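Opinion | Parks & Open Space

Leave the bottom field at Trakthorpe alone

So the dog people want a fence. Fine. I've got a dog. But not there, and not five foot high with a double gate right across the path kids use to get to school.

The plan for Floradow Meadow went up on the noticeboard in April, one sheet, small print. Fence off the whole bottom field for an off-lead area. 400 signatures on the petition for it, and good for them, but I'd like to know how many of those live on this side of the brook. I asked at the meeting. Got told it would be "looked into". Still waiting.

My problem is simple. That field is the only flat bit. Anyone with a pushchair or a bad hip uses it, and the top end is a slope with a bog at the foot of it from autumn onwards. Put the dogs up there. They don't mind mud, mine goes looking for it. Vanderleia Leite has been saying this for months and she had a map, a proper one, with the wet patches coloured in. Got two minutes to speak.

And the money. Almost 5 thousand for gates alone. The benches by the Zollen Road entrance have had slats missing for two winters and we cant find anything for those?
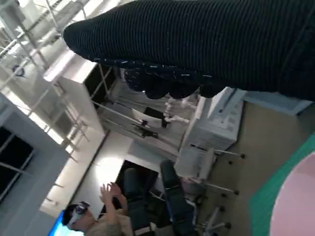

Jussara Rangel disagrees with me, says the top end is too close to the road and one open gate is all it takes. Fair point. I'd answer that a hedge and a decent latch would sort it, and that the bottom field floods to the path anyway, so you'd be fencing in a pond half of Febuary.

Decision is due before spring. Write in. Say which side of the brook you're on.

1,034 views | 5 shares

Related
Sima Lane allotments: waiting list closed again
Who empties the bins at the rec?
Letters: the footbridge, one more time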